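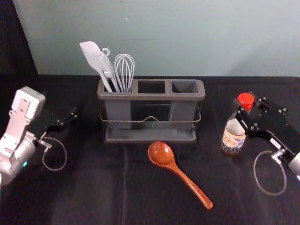
**January 18, 2018**

The student manipulation club at the Praltance technical college meets in a ground-floor lab and works on one task per term. The current one is tidying a kitchen counter with two arms. Solveig Söderlund, who advises the club and teaches the introductory controls course, agreed to go through the setup with us.

"The task statement is one line," she said. "Put the bottle where it belongs, put the spoon where it belongs. The students then wrote four pages on what 'belongs' means."

The club began in July with a single arm and a set of foam blocks. The second arm came in the fall, along with a control package the students wrote themselves and named Memis. It records joint positions and camera images while a student guides the arms, and stores each run as an episode. The archive now holds 1,036 episodes. Söderlund said 191 of them have been marked unusable, mostly for dropped camera data.
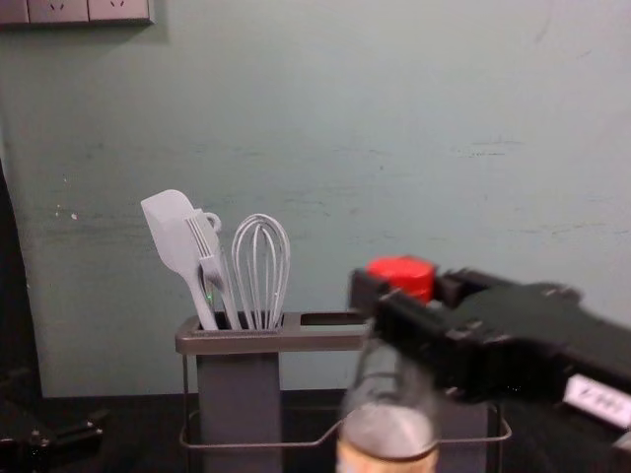
Bottles gave the group more trouble than she had planned for. "Clear material is hard for the depth estimate. The wall shows through, the liquid shows through, and the outline the software finds is often the outline of the label." One team, led by second-year students, stopped using depth for the bottle entirely and now works from the color of the cap.

Grip force was the next problem. The first setting was chosen for the foam blocks and let smooth objects turn in the fingers. The students raised it in small steps and logged each one. Söderlund would not give the final value, as the club enters the Kneževič Cup this year and other teams read this newsletter.

Under the cup rules, a run is scored on where the objects end up and on contact with anything that was supposed to stay still. Time counts only as a tiebreaker. "That suits us," she said. "We are slow."

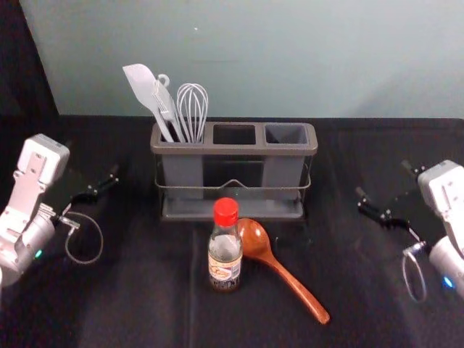

*The counter task, with the bottle and spoon in front of the utensil holder.*

The spoon is handled as a separate problem. It lies flat, so the fingers have very little height to work with, and an approach that is slightly low presses on the table. The students tried picking it up by the end of the handle and then by the middle. Both worked on some runs. They now aim for the neck, just behind the bowl.

"You give up some reach," Söderlund said. "The handle sticks out behind the gripper and you have to plan around it. But the spoon tilts less, and we can predict the tilt."
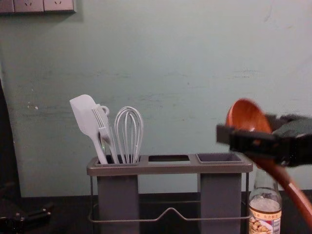 *Spoon held at the neck, bowl up, beside the utensil holder.*

Training runs overnight on a shared machine. The model was first trained on 500 episodes and later on more than 900 - a change that helped with the spoon and did little for the bottle. Söderlund suspects the early bottle episodes are too much alike. The students have been asked to vary the starting positions and to note them in the log before each run.

The arms are still mounted on brackets from Stustix that were bought for another course. They flex slightly at full extension, and new ones are on order. Until they arrive, the club keeps all targets close to the center of the table.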